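Skorel Community Help > Two-arm cells > Faults and stops

One gripper gives fault 741 during fold, the other arm does not stop

benchside_left
Posted Apr 21, 2026

Hello to all. I work with a small closed cell with two arms on a front rail, delivered by Hastis and controlled from Kettle. The task is to pick up a yellow sheet, fold it, press the crease and put it back on the table. It is thin material, so the fingers close almost completely.

For several weeks the task was working well. Now I have the following problem. The left gripper takes the lower edge of the sheet and holds it while the right arm goes to its position for the fold. After a time the left gripper servo gives fault 741 (the manual says "overload, torque removed") and the fingers become loose. I can accept a fault. What I cannot accept is that the right arm continues its path as if nothing had happened. Yesterday it went into the left gripper and pushed it sideways. I pressed the stop button by hand and no person was in danger, because the door was closed, but I do not want to run the cell again before I understand it.

The fault comes only when the sheet is held by its edge. If the grippers work with nothing in the fingers, I can leave the cell running through the whole lunch break without a fault. 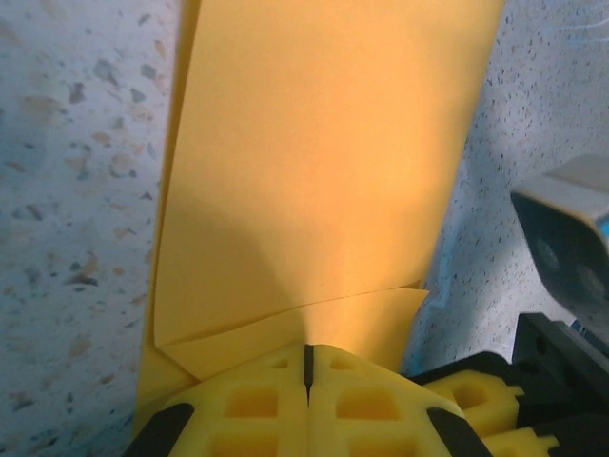 What I have checked already

The supply is 24 V at the terminals, also during the hold. I measured it with the fingers closed.

I changed the two gripper servos between left and right. The fault stayed on the left side, so I do not believe that the servo is defective.

I looked for a mechanical problem. The fingers move freely by hand when the power is off. The screws of the bracket are tight.

Temperature I have not measured. The housing of the servo feels warm after the hold, but I have nothing to compare with.

My settings

The close target of the left gripper is 3590. The right one has a smaller value, which I did not write down, sorry. The hold timeout is 3000 ms. I believe the target was changed in November, when a colleague wanted a stronger grip because the material was slipping out at the corner. Before this change I have never seen 741.

The second thing is the distance. At the fold position the two grippers come very close to each other, there is only a narrow gap and the material lies in it. The approach path has no large reserve.

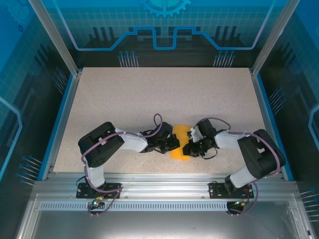 If one side becomes loose at such a moment, it hangs a little lower and turns, and then the other one touches it. I have tried to move the fold position of the right arm more to the outside, but then the crease is not straight anymore.

So I would like to know two things. Is it correct that fault 741 on one arm does not stop the other arm? And is the close target the reason for the fault, or should I look at the cable? The purple cable makes a loop over the wrist and on the left arm it seems to me a bit short when the gripper turns down.

Thank you for the patience with my English.

foldline
Replied the same day

Your target is the reason, I am quite sure. The servo tries to reach 3590, but the fingers are already closed on the material and cannot go there. So during the whole hold it pushes with full torque against its own finger. With empty fingers it comes nearer to the target and the load stays below the limit, and for this reason you do not see the fault in the empty test. When you changed the servos, the setting stayed with the left side, so the fault stayed there also.

I would do it in this order:

1. Switch off the power of the arms. Put the sheet between the fingers by hand and close them until they touch it.

2. Switch on only the control, with torque off, and read the present position in Kettle. Write it down.

3. Set the close target a small step behind this position. Begin with a very small step and increase it only if the material slips.

4. Set a torque limit for the hold phase. In my version it is on the page "Gripper, hold", and it is separate from the limit for closing. Many people set only the first one.

5. Run the left arm alone, with the right arm parked, and watch the load value until the end of the hold.

If the sheet is slipping at the corner, a stronger grip is not a good cure in my opinion. Take it further in, so that more material is between the fingers. Your colleague has solved the slipping and has given you the overload.

About the other arm: yes, in the delivered state each arm handles its faults alone. There is an option "linked stop" and it is off. Switch it on for both directions, I mean left stops right and also right stops left. I had it only in one direction for a long time and did not notice.

quietcell
Replied the same day

Check the cable, I had the same with a short cable. Replaced it and it was gone.

foldline

With a bad cable I would expect a communication fault, which has a different number. But it costs nothing to look. Turn the wrist to its lowest position with power off and see if the loop becomes tight.

railside_two
Replied two days later

I agree with the long answer but I want to add something about safety, as it was only mentioned at the end.

The linked stop is a software function. It needs the controller to be alive and the message to arrive. It is good to have and it will probably prevent what happened to you, but please do not count it as protection for people. The door switch must cut the power to both arms without the help of Kettle. Test it: one arm moving slowly, open the door, both must stop. Then the same with the other arm moving. In our workshop in Celisia we found a cell where the switch was wired to one side only, and the status page was showing "door OK" the whole time.

Also think what "torque removed" means for you. A loose gripper is one case. If a shoulder servo goes into overload, the whole arm falls on the table. After a fault, do not put your hand under an arm to take the material out, even if it looks parked. And do not clear 741 from the screen while the fingers are still pressing against something, because on our cell they close again at once.

For the narrow gap I would leave the fold position as it is and change only the way to it. Let the right arm wait further out until the left side reports a good hold, and only then go in slowly. You lose a little time in each cycle and the crease stays straight.

benchside_left

Thank you both. I did the steps with the right arm parked. When I read the position with the sheet between the fingers, it was far before 3590, so the target was clearly wrong. With the new value and the hold limit there was no 741 in the whole afternoon. The material slipped one time, and then I moved the grip point further in.

Linked stop was off in both directions. It is on now. I made the test with a fault given by hand on the left side and the right arm stopped before the fold position.

The cable loop does not become tight in the lowest position, so I leave it.

The door test I could do only for the left arm, it stopped. For the right arm I need the key for the slow mode, which is at Hastis for the moment. Until then the cell stays off, and I will write the result in this thread.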